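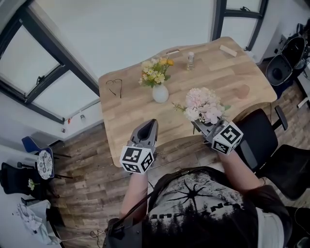

Flowers at the table, with the right gripper on the pink bouquet.

Posted by Grażyna Szulc on August 28, 2020
Filed under: Grippers & hands

I have now used the two pairs of hand-held grippers long enough to have an opinion. The first pair, which we call Itix, has short flat jaws. The second, Brulteo, has longer jaws which become narrow at the end, and I prefer it for flowers.

With Itix I must come to the stems from the side, and very often I push the leaves before I touch anything I want. With Brulteo I can go under the blossoms. The pink bouquet is still difficult – the heads are so wide that they hide the jaws from me, and I close by feeling.

Coralie Baxter did 13 tries with each pair and she disagrees with me. For her the long jaws bend too much when the object is heavy, and she lost the grip 7 times. With the short ones she lost it only twice. I think she squeezes too early, but she has more practice than me.

The marker cubes I would like smaller. When I turn my wrist inside, they come near to each other and I become careful and slow.

Next I want to try a softer lining on the Itix jaws.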